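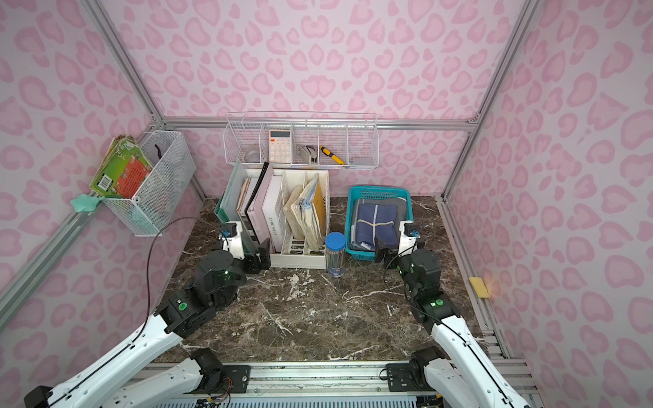

Posted by the Rekenov Home desk, Sunday, January 17, 2021

Jundley Peel-and-Stick Marble Film, dark brown
Price paid: $119 for 2 rolls

I bought this to cover a kitchen counter that had gone dull near the sink. Jundley sells it in dark brown with white veins, and I had wanted a dark top for a while. The Gosling film I used before was thinner and tore at the corners.

Putting it down took 5 hours, including cleaning the counter. The backing has a grid printed on it, so cutting straight is easy. Bubbles came out with the Fadton squeegee I already owned. Inside corners were harder. I had to warm the film with a hair dryer and press it in a little at a time.

It has been down since November. The seam by the stove is still flat. Light scratches do show on the dark color, mostly where we drag the toaster out, and they don't buff away. Coffee and oil wipe off with dish soap.

The veins don't line up from one roll to the next, so plan the seam for a spot you don't look at much. I would buy it again for a counter or a desk, but not for a table that gets heavy use.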